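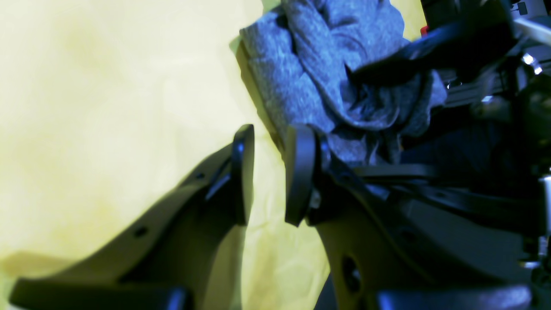
Figure 2. Gray knit fabric in a heap on a pale yellow surface. Note the soft, uneven ridges.

Research > Working papers > Clothes at home > Section 4
Last updated: November
12 shares | 2 comments

4. Heaps, and what people do with them

4.1 Why I ended up writing about heaps

I went into this project wanting to write about folding. Folding is what people like to talk about when you ask them about their clothes, and it's what most of my interview questions were built around (how many folds, who taught you, do you do the sleeves first). Then I started reading the diaries properly and kept running into the same word. Heap. Sometimes pile, sometimes lump, and in one household "the nest," but it was always the same thing: soft clothing that has been put down without being laid out, and that stays there for a while before anybody deals with it.

Figure 2 is a good picture of what I mean. The gray knit is heaped and folded over on itself, and the ridges don't line up with each other the way they would in a folded stack. Even the pale yellow surface under it has soft creases. What I look at in it is the shape of the heap, and the shape is what this section is about.

A folded sweater tells you something about the person who folded it. You can see where the hands went. A heap is much harder to read, and I'll admit I spent a good part of the project assuming there was nothing in it to read at all. Irén Kiss, who coded the diaries with me, disagreed from the start, and most of what follows came out of those arguments.

4.2 Knit behaves differently from everything else

The first thing the diaries made clear is that people don't treat all heaps alike. A woven shirt left in a heap worries them. It picks up hard creases, it will need ironing, and there's a little guilt attached. Knit gets a pass. Again and again the entries say something like "it's only a sweater, it'll drop out," and the sweater stays where it is.

There's a decent material reason for this. Knit is made of loops, and loops have some give in them, so when you bunch the fabric up it tends to roll over into rounded ridges where a crisp cotton would take a sharp line. Lilla Nyitrai, who has mended knitwear for years and was kind enough to sit through a whole afternoon of my questions, put it in terms of weight. A thin woven cloth gets pushed into a shape and holds it. A knit slumps into a shape under its own weight and then slumps out again when you pick it up. She also warned me that people lean on this too hard. A heavy knit that lives on a hook will grow in the shoulders, and she would take a heap over a hook any day!

That last remark sent me back to the diaries, where I found plenty of people apologizing for heaps and hardly a word of apology about hooks. I hadn't thought to ask about hooks. If I were starting over I would.

4.3 Two kinds of heap

Irén and I ended up sorting the entries into two kinds. We tried more and they all collapsed back into these.

The first we called the waiting heap. It has a next step and everyone in the house knows what that step is. Clothes on the bed that will be folded before anyone sleeps, clothes on top of the washer, the stuff on the stairs that somebody will carry up. Waiting heaps move. In the diaries they are usually written down with a verb attached: to fold, to take up, to sort.

The second we called the resting heap, and it's the one I find more interesting. There's no next step, or there are several and they haven't been chosen between. The classic case is the sweater that has been worn but isn't dirty. It can't go back in the drawer (several people felt strongly about this) and it would be silly to wash it, so it goes on a chair. Jeanine Koster let us read her entries aloud at a project meeting in Pultia, and hers has stuck with me: "Gray one still on the chair. Not its turn yet." I've read that line to a lot of people and they always seem to know exactly what she's talking about.

You can't tell the two kinds apart by looking. I want to be plain about that, as it's the main limit on using photographs in this kind of work. Take Figure 2 again. The fabric could be about to get folded, or it could be in that in-between state for days, and the ridges would look the same to me. What separates the two kinds is what people in the house think is going to happen, and for that you need the diary.

4.4 Getting from heap to flat

When people do finally tackle a heap of knit, they follow a sequence that was surprisingly steady across the 12 households. Nearly everyone starts by lifting. They take hold of whatever part is highest, raise it, and let the rest hang. Only then do they look for a neckline or a hem. Dezső Szalai's entry for a Thursday evening describes doing this over and over without finding the collar, and finally laying the thing out flat and spreading it with his palms from the middle. He timed it, too, though I never asked him to, and was annoyed with the result.

Spreading from the middle came up less often but its fans were devoted. They say it saves the fabric from being pulled, and Lilla agreed with them. The lifters say it takes a whole tabletop, which is true, and most of the houses in the Itley group had no free tabletop on laundry day.

After that the folding starts, and folding gets a section of its own (see Section 5). I'll just mention one thing here that doesn't fit there. Several diarists wrote that they enjoy the heap stage more than the folded stage — the warmth, the softness, shoving your hands into it. I had no code for enjoyment in the first round. Levente Vincze pointed this out in his comments on an early draft, fairly bluntly, and the second round has one.

4.5 Things I'm still unsure about

Color is one. People wrote down the color of nearly every item, and grays were described as easy to leave lying out, while brighter things got tidied sooner. It may be that gray simply blends into most rooms. It may also be that our diarists own a lot of gray. I haven't got a wardrobe count to check against, so I'm leaving it as a hunch.

The other is season. All the diaries were kept in November, when sweaters go on and off all day as the heating comes and goes, and that's bound to mean more resting heaps than you'd find in summer. Jeanine has offered to keep a warm-weather diary, and I've already mailed her the notebook.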